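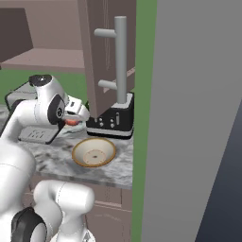

A black toaster on a marbled countertop, computer rendering.

Usman Hayat

Kitchen showrooms now sell from renderings, and most buyers sign before a single slab has been cut. My objection is to the pattern of the stone. A rendered vein is a texture file. The vein in the delivered slab depends on where the block was sawn, and the contract almost never mentions it.

I went through the standard terms of two suppliers, Grumholm and Orellana. Both specify thickness, edge profile and finish colour. Both leave veining to "natural variation", a phrase that covers everything from a faint grey thread to a dark band across the sink cutout. Lekano, a smaller yard, photographs each slab with a scale bar and attaches the photo to the quote. The labour involved is minor.

Engineered stone does not settle the matter. The pattern repeats, and on a run with 3 joins the repeat is obvious at bench height. A rendering hides this by using one continuous texture over the whole counter.

My proposal is narrow. Any quote that includes a rendering should state whether the surface shown is the slab to be supplied. If it is not, the buyer should be able to inspect the slab and refuse it before cutting, at no charge. After cutting, the stone has little resale value and the dispute is only over who absorbs the loss.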